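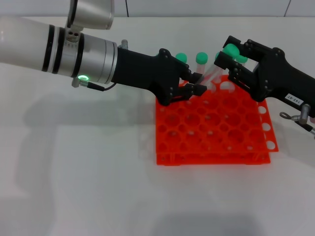

Robot arm with a black two-finger gripper over a white tabletop.

1/ Notes on the supplementary budget Prarkent's finance office filed in February. Most coverage stopped at the headline balance. The part worth reading is the treatment of arrears, in the second annex.

2/ The headline: general spending for the year is revised to 3,288 million, with a primary surplus of 2% of output. Both figures are on an accrual basis. The cash tables are separate and do not match them line by line.

3/ The gap comes from unpaid supplier bills. Under accrual rules the expense is booked when the hospital or school receives the goods. Under cash rules it is booked when the supplier gets the money. If bills pile up, the cash balance looks better than the accrual one.

4/ The annex puts the stock of overdue bills at 71 million. Overdue means more than 90 days past the invoice due date. Bills still under dispute are left out of the count – the text says so in a footnote to the second table, not in the table itself.

5/ That footnote matters. A ministry can move a bill from overdue to disputed by sending a query to the supplier. The bill is still owed or it isn't, but it drops out of the reported stock either way until the query is closed.

6/ Filippos Karagiannis raised this at the budget hearing. He asked for the disputed bills to be published as their own line, by ministry and by age. The finance office said it would look at the format for the next quarterly report. No date was given.

7/ The clearance plan: 85% of the overdue stock is to be paid by the end of the third quarter. Funding is a transfer from the contingency reserve, so total spending does not rise. On the accrual side there is no effect on the balance at all, as the expense was already booked in earlier years.

8/ On the cash side there is an effect, and it lands in one quarter. Expect the third-quarter cash figures to look weak. That will be the payments going out – it should not be read as a revenue problem unless the tax tables show one too.

9/ On revenue, the draft assumes property tax receipts in line with last year and a small rise in sales tax. The Chatzigeorgiou review recommended a lower sales tax path in the autumn. The draft mentions the review but keeps the higher path. No reconciliation is provided.

10/ The contingency reserve after the transfer is the number I would have put on page one. It is in the annex, in a column headed "residual," with no comparison to prior years. Anyone modeling the second half should start there.

11/ One correction to my earlier thread. I described the Plovlow road payments as capital spending. They are availability payments under an existing contract and sit under goods and services. The total is unchanged, the split is not.

12/ Next thread will cover the municipal transfers, once the allocation table is out.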